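4.2 Advocacy caseloads and the problem of the closed file

Most of the claims made for independent advocacy in domestic abuse cases rest on one kind of evidence: the case that was opened, worked and closed. We are less confident than earlier authors that this evidence means what it is taken to mean. Of the 408 files we read from the Salinas and Tukstead services, a large share were marked "closed – needs met" with no note of what the needs had been. Oprea and Urrutia treat the same code as a sign of success. We do not see how they can. In interviews, advocates told us the code was picked when a woman stopped answering calls, when funding for her area ran out, or when a supervisor wanted the list cleared before the May return.

The trouble is made worse by the way services are compared. Tukstead closes files quickly and looks efficient. Salinas keeps them open, sometimes long after a court order has been granted, and looks slow. Yet women at Salinas were the ones who could name their advocate when we asked. It may be that a named advocate matters more than a short file, or it may be that the women willing to speak to us were those already on good terms with the service. Our data cannot settle this, and we doubt that the data used by others can either.

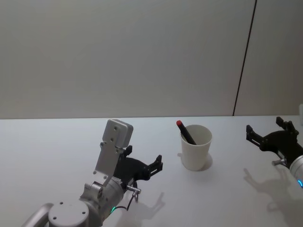

Figure 4

Language support raises a second doubt. Both services report that interpreters are "available," and funders repeat the word. Okabe, who sat in on intake meetings at Tukstead, found that available could mean a phone line that rang out, a cousin in the waiting room, or a trained interpreter booked for the wrong hour. Two of the women he followed gave their first full account only at a later meeting, when a trained interpreter was present. Neither file recorded the change. A reader of the paper record would conclude that the women had altered their stories, and a lawyer for the other side might well say so.

Nishimura and Oshima have argued that better forms would fix much of this. We are not persuaded. The Ovside form, brought in to answer exactly this complaint, added four boxes on language and safety, and in the files we read they were mostly blank. Advocates said they filled them in when they had time – and they rarely had time. A longer form may simply give a service more to leave out.

We therefore use closure codes in the next section only to sort files, and draw no finding from them on outcomes.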